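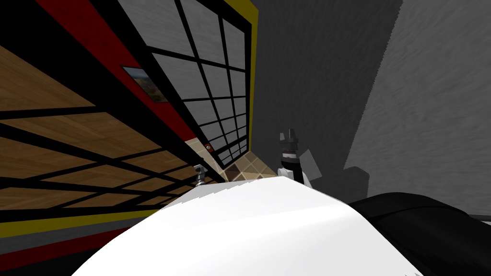 My team is Bamotcombe, and I support them since I moved to this town. On the last day of the season we needed one point against Solley to stay in the division. I bought my ticket in February, when we were still in the middle of the table and I expected a calm afternoon.

The club announced 1,480 people, which is a lot for us. I stood behind the goal with my neighbor and his daughter, and in the first half I did not enjoy one minute. Solley scored early from a corner. Our goalkeeper came out, changed his mind, and was then in the wrong place.

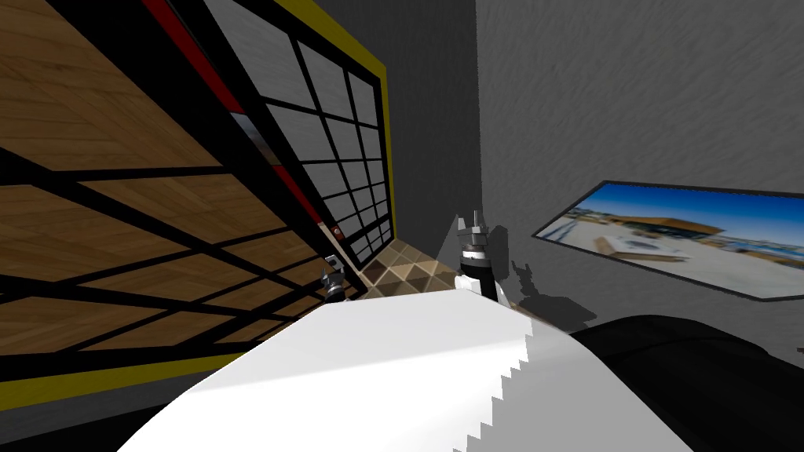
Written by Hortensia Villalba
25 May 2024

After the break the coach took off a defender and put Barrientos on the left side. I have complained about Barrientos many times on this blog, so I must be fair now. He ran at their right back again and again, and in minute 68 he made the cross for our goal. It was a simple header. My neighbor lost his glasses.

The last 13 minutes were terrible to watch. Solley hit the post, and we kicked every ball as far as possible. It finished 1-1 and we stay up by one point.

Next season we play Huvedon again, who have a new stand and always sing better than us. I will renew my ticket next week, if the price is the same.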